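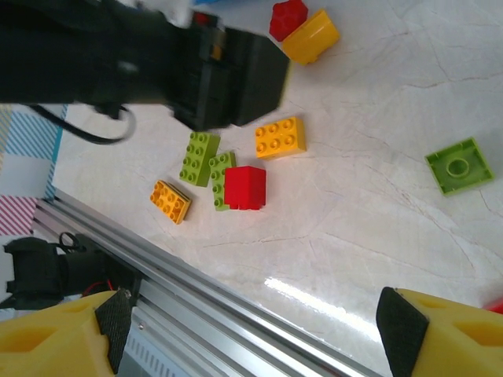
Pre-Run Safety Checklist, Two-Arm Brick Table (Horberg bench)

Go down the list before you enable anything, and again if you've been gone longer than lunch. I've put my own comments under each item from the June walk-through. Ticket for all of the open stuff is 2238.

1. E-stop within reach of where you're sitting
OK. I pressed it with both arms holding position and they both dropped out. Please press it for real. Looking at it doesn't count, and I've been guilty of that too!

2. Cables clear of the full reach
OK with a comment. The black cable under the big gripper hangs down in a loop, and I'm fine with a loop as long as it can't snag on a finger or get dragged through the bricks. Jog the wrist to both ends of its travel by hand and watch the slack the whole way. If it goes tight, stop and re-dress it before you do anything else.

3. Small wiring
Needs attention. There's a thin red wire near the base of the arm component on the left, and I'd like it tied down or sleeved. Same for the little black wire loop on top. Begay has sleeving in the parts drawer (I think it's the second one down, but have a dig).

4. Finger pads
OK. You want the black pads seated flat on the yellow fingers with no lifted corners. Run a thumb over the texture, power off please. If a pad feels slick or a corner peels, swap both sides. One new pad against one old pad gives you a crooked grip, and then bricks go flying.

5. Finger bodies
OK. Check around the rectangular cut-outs for hairline cracks, especially after a crash. I use a flashlight held low to the plastic — cracks jump right out that way.

6. Rail and vented panel
OK. Give the aluminum rail a good shove and tighten anything that moves. Keep the slots in the metal panel clear, so no tape over them and no notebooks leaning on them. I found a sticky note on there once and yes, it was mine.

7. Table surface
Comment only. The white marble pattern looks great and throws a nasty streak of glare. Move the lamp or pull the blind until you can see the bricks from your seat. My rule is that if I'm squinting, the camera probably isn't happy either.

8. Work pieces
OK. Big bricks only, nothing small enough to wedge behind a finger. Mixed sizes and colors are fine, and so is upside down or leaning on a neighbor, because that's the kind of mess we want the arms to deal with. Pull any brick with a chewed edge.

9. Shared space between arms
Open. The Vurketix keep-out zones were last saved under config 1068, before the rail got moved, so they need redrawing. Until then it's one arm moving at a time, at low speed. I know it's slow. Do it anyway.

10. Cloth or mat by the table edge
Watch. The striped one is fine where it is, but if it creeps onto the work surface, fold it back.

11. Hands
Nobody reaches in while the Haka controller shows enabled. Brick rolled somewhere silly? Disable, reach, back out, enable. It takes about 4 seconds and I've timed it.

Still to do: items 3 and 9. I'm back on the bench Saturday and will recheck both, so leave the tag on the controller until then.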